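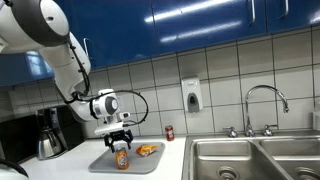 According to the club Katayama, its win over Nemley was never a surprise, and the players had expected it since the first week of August. The newspapers of that time saw the match in a different way, and today it is usually listed among the largest upsets in the history of the Trosten Cup.

The Trosten Cup is a yearly handball competition for amateur and semi-professional clubs. It is played in the town of Plerkden, in a sports hall with 291 seats. When all seats are taken, standing places are opened behind the north goal, and more than 200 people can follow a match from there.

Format

Clubs are divided into groups of four. The winner of each group goes to the knockout round, where a single match decides. If the score is equal after normal time, two short periods of extra time are played, and after them seven-meter throws. Each club may register new players until the evening before its first match, but not later.

The Katayama and Nemley match

Nemley had won the cup in the two seasons before and was leading by five goals at halftime. In the second half Katayama changed to a more open defense, with one player standing far in front of the others. Nemley lost the ball many times and scored only twice in the last quarter of an hour. The match went to extra time, and Katayama won it by one goal, scored from the left wing.

The supporters of Katayama came onto the court after the final whistle, and the award ceremony started 45 minutes late. The result was confirmed on 16 September 2019, when a protest from Nemley about the time clock was rejected.

Later changes

The hall in Plerkden received a second time clock before the next season. The rule about extra time stayed the same.

See also: List of Trosten Cup winners; Sport in Plerkden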